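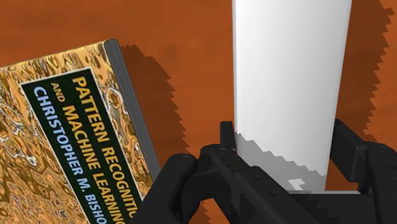

I have been meaning to write up the Ovunel two-finger gripper for months, and since we spent most of November with its simulated version before anything real was bolted on, I shall start there. It is the best part of the whole package, I think.

You get the model as a download when you register the hand, and it loads without any fuss. The linkages are all there on both sides, right down to the little pivots and screw holes, and the fingertips are shaped as they are on the real hand. I had been using the Wesberg model before this, where the fingers are two plain blocks that slide together, and the difference in how a grasp behaves near the edge of an object is quite something. With the Wesberg I was forever getting grips that looked lovely on screen and slid off on the bench. With the Ovunel I ran 79 attempts on long, smooth, tapering things (the sort of shape I find hardest, as the sides never run parallel) and the failures at least looked like failures I recognised.

The view from the wrist is useful too, and I grew very fond of it. You see both fingertips going down either side of the object, so a crooked approach shows up early. I do have a grumble about the shadows, though. They come out with sawtooth edges, like a row of tiny stairs, and they fall right across the thing you are trying to pick up. Frauke Voß, who shares the workstation with me, turned the shadow quality up as far as it would go and we got softer edges, but it ran so slowly that we put it back the same afternoon. If you are training anything on these pictures, do spend an hour in the lighting settings first.

Printed detail holds up better than I had feared. Large lettering on a book cover is perfectly readable at an angle, even with the gripper in front of the end of a word, and a busy marbled pattern keeps its swirls.

The controller is the weak spot. It has 12 preset grip widths, and anything between them means typing values into a settings page that forgets them when you close it. The Barros controller we tried beside it was plainer and I liked it more - one slider, one force setting, done.

The licence comes to 1656 a year for a small lab, and I would pay it again for the model alone.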